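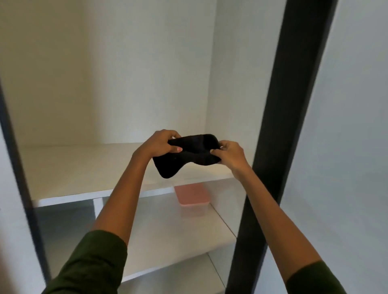 One resident wrote to the office after the last newsletter to ask why her socks, which she had always rolled into tight balls, no longer held up at the ankle, and whether the new storage units in the bedrooms had anything to do with it. The storage units are not at fault. Balling a pair by turning one cuff over the other leaves that cuff stretched for as long as the pair is stored, and over a season the ribbing loosens. Several similar enquiries have been received, and the following guidance has been prepared for all households in the Bakhtiari and Plirkus buildings.

Sorting socks before they are put away

Residents are asked to begin with the full contents of the drawer or basket on a bed or table. Dark socks should be sorted in daylight where possible, as black and navy are easily confused under the hallway fittings. Each sock may be held by the cuff and the toe and drawn out gently to its length. This straightens the heel, shows up thin patches and makes it easier to compare one plain sock with another. Two black socks of the same size will often differ in the depth of the ribbing or the shape of the toe, and a pair that has been mismatched for months can usually be put right in this way.

Socks should be stretched only as far as they go without effort. Pulling hard on the knit to remove creases does more harm than the creases do.

Folding

Lay one sock on top of the other with the heels together. Fold the toes up to the cuffs, then fold once more. Ankle socks need a single fold. Thick winter socks may be folded in thirds and stood on edge. Neither cuff is turned over the other, and the finished pair should sit flat without being held.

Woollen socks must be completely dry before they are folded. The drying room in the Plirkus building remains open until 8 in the evening, and residents of both buildings may use it.

Using the white units

The open compartments supplied by Postano are intended for folded clothing and small boxes. Socks placed directly on a shelf tend to work their way to the back, and a shallow tray is recommended. A limited number of Holtex fabric trays are available from the office at no charge, one per household in the first instance — a further distribution will be considered in January if stock permits. Shoe box lids serve equally well.

Heavier items, including boots and bedding, belong at the bottom of the unit. Shelves may be wiped with a damp cloth and a little dish soap. Abrasive creams mark the white finish and should not be used. Adhesive hooks are not permitted on the inside walls, and residents who have already fitted them are asked to speak with the office before attempting to remove them.

Single socks

A sock without a partner should be kept for two further wash days. After that it may be placed in the textile bin beside the laundry entrance. The bin accepts clean, dry items only. Socks with holes are welcome and are sent on for fibre recovery with the other worn textiles. Wearable pairs should be folded together and left in the box marked for donation, so that they are not separated in transit.

The previous collection, held in the spring, brought in 128 pairs in wearable condition, in addition to a large quantity of odd socks. The organizers had planned for 100. Warm socks in adult sizes remain the item most often requested by the shelter, and dark colours are preferred.

The next collection closes at noon on October 26, 2021. Items left after that time will be held over to the following round. Printed copies of this guidance, in regular and large type, may be picked up at the front desk of either building during office hours. Questions about trays or shelf fittings should be submitted on the usual maintenance form, with the unit number written at the top.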